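# Groltness host drops plugin state when a session is reopened
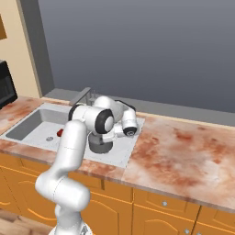
*White arm over the sink, marble-patterned countertop, orange cabinets.*

**Matúš Kopecký**

I run Groltness as a plugin host on a small Linux machine, mostly for playing live with a MIDI keyboard. A session has 14 plugins in it: a couple of synths, a sampler, a delay and a chain of filters. I save it, quit, and open it again later. The connections between the plugins come back correctly. The knob positions on the built-in plugins come back too. What does not come back is the state of the Triltside sampler. It loads with an empty bank and the default envelope.

Things I have tried:

- Saving under a new name
- Removing the sampler and adding it again
- Starting the host from a terminal and reading the output

The terminal prints this when the session opens:

```
state: restore failed for instance 2 (path not mapped)
state: 13 of 14 instances restored
```

The samples are on a second drive mounted under `/mnt/audio`. The session folder is in my home directory. I did move the samples once, in February, but I made this session after that. Audio is at 48 kHz with a buffer of 256, in case that matters.

I have a set to play soon and don't want to load the bank by hand every time I start up. Is this a fault in the host or in the sampler?

---

**Aslı Canpolat**

"Path not mapped" means the sampler stored a file path in its state and the host could not turn it back into a real location. Numbers such as knob values are saved directly, so they survive. Files go through a different step. When you save, the host is supposed to make a link to each file inside the session folder and write the short name of that link into the state file. When you open the session, it looks up the short name and hands the full path to the plugin.

Look inside your session folder. There should be one subfolder per plugin instance. Open the one for instance 2 and check whether it has a `files` folder with links in it:

```
ls -l ~/sessions/yourset/2/files
```

If the folder is there and the links show up as broken, they point to the old location of the samples. You said the session is newer than the move, but if you started it from a saved preset of the sampler, the preset can carry the old paths along with it. Load the bank by hand, save a new preset, then save the session.

If the folder is missing altogether, the host never made the links. Groltness has a setting for this under Preferences > Sessions, called "Link external files". It is off by default. Turn it on, load the bank once more and save. You need to do a full save for this. The quick save only writes values that changed and skips the links.

I don't think the sampler is at fault. It reports the path the way it should.

One more thing to check is the order in which your drives are mounted. If the host starts automatically at login and `/mnt/audio` is not mounted yet, you get the same message even with good links. Starting the host by hand a minute later would show whether that is the case.

---

**karakaya**

just use Plilitz, it keeps everything in one file and I never had this

---

**Matúš Kopecký**

Thanks Aslı. The `files` folder was missing. I turned on "Link external files", loaded the bank, did a full save and restarted the host. The sampler now opens with its bank and the envelope is right. The terminal says 14 of 14 restored.

I tried the quick save afterward to see what it does. With the links already in place it leaves them alone, so it is safe to use as long as I haven't loaded any new samples since the last full save.

I looked at Plilitz too, but it copies every sample into the session file, and my bank is large. With 40 sessions on this machine the drive would fill up. The same problem is open on the host's tracker as issue 3653, where someone asks for the setting to be on by default. I added my terminal output there.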